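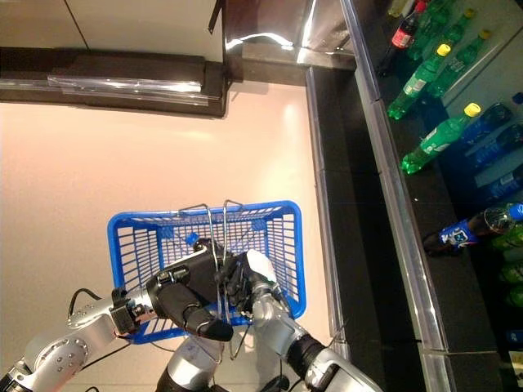
Youth Football Grant: Progress to 2024-05-15

Bernent has 70 players registered for the new season, and four coaches have signed on again. Kristóf Gál stays in charge of the under-15s. The April tryouts at Rotska went ahead as planned.

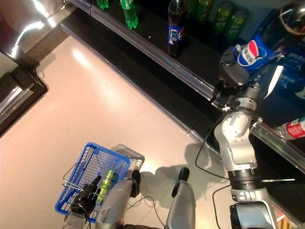 Spending on balls and bibs came to $687 — within budget. Travel to the Jornness away game cost $515. Liesbeth Visser is still waiting for Lakatos to confirm dates for the return match, and the bus will be booked after that.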